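Como restaurar uma moldura de madeira antiga

Molduras guardadas durante anos em sótãos e arrecadações costumam precisar de pouco mais do que limpeza, cola e cera. O trabalho ocupa uma tarde, mais o tempo de secagem. Serve para quadros, espelhos e pequenas portas de armário.

Material

Pano de algodão, pincel macio, sabão neutro
Lixa fina e lã de aço
Cola de madeira Stestus ou equivalente
Cera Cunix, em pasta
Dois grampos e um cordel

1. Desmontar

Retire o vidro, a gravura e o cartão de trás. Os pregos pequenos saem com um alicate de pontas. Guarde-os num frasco, pois muitos podem voltar a ser usados.

2. Limpar

Passe primeiro o pincel a seco, sobretudo nos cantos. Depois use o pano pouco húmido com sabão neutro e seque logo a seguir. Não encharque a madeira - os encaixes colados abrem com facilidade.

Nas madeiras castanho-avermelhadas escuras, experimente sempre o produto na face de trás. O tom muda bastante com a cera, e um retoque demasiado claro nota-se à distância.

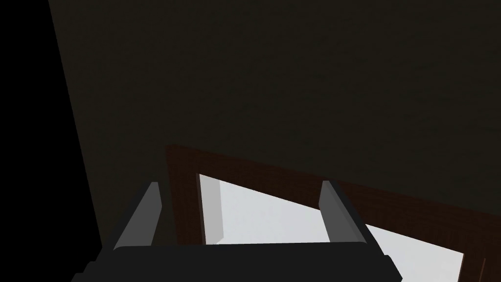 3. Colar os cantos

Raspe a cola velha, aplique uma camada fina e aperte com os grampos ou com o cordel. Limpe o excesso nos primeiros 5 minutos. Confirme o esquadro medindo as duas diagonais, que devem ser iguais.

4. Lixar e encerar

Lixe só as zonas ásperas, no sentido do veio. Aplique a cera com lã de aço, espere 15 minutos e puxe o brilho com um pano limpo. Se quiser uma segunda camada, deixe passar uma noite.

5. Montar

Volte a colocar o vidro e o cartão, e feche com fita de papel.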